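Grip rules for thin-walled cups: request for comment

mkjin
Section 5 of the Rokico handling guide requires that thin plastic cups be held at the rim, with one finger on each side of the wall. I propose we adopt it unchanged in June.

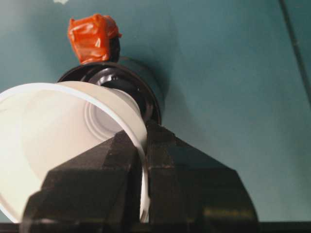

Rim hold on a white plastic cup, wrist view.
The hold leaves the inside of the cup open to the wrist camera during approach.

lidia_qa
I must object. Section 5 sets no force limit. Nerora requires one for any part that flexes, and our rule should do the same.

mkjin
Agreed as to force. I would still keep the rim rule — it is easy to audit.

tbench13
Auditing needs a second view. A side camera should be mandatory for sign-off,

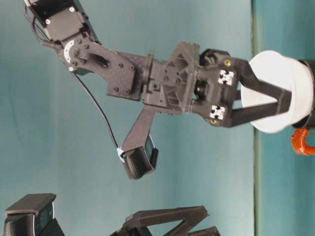
and the operator should check finger alignment in that view before any lift is approved.

lidia_qa
Supported, provided the force limit goes in first.

mkjin
I will post draft 2 with both changes.
Min-kyu Jin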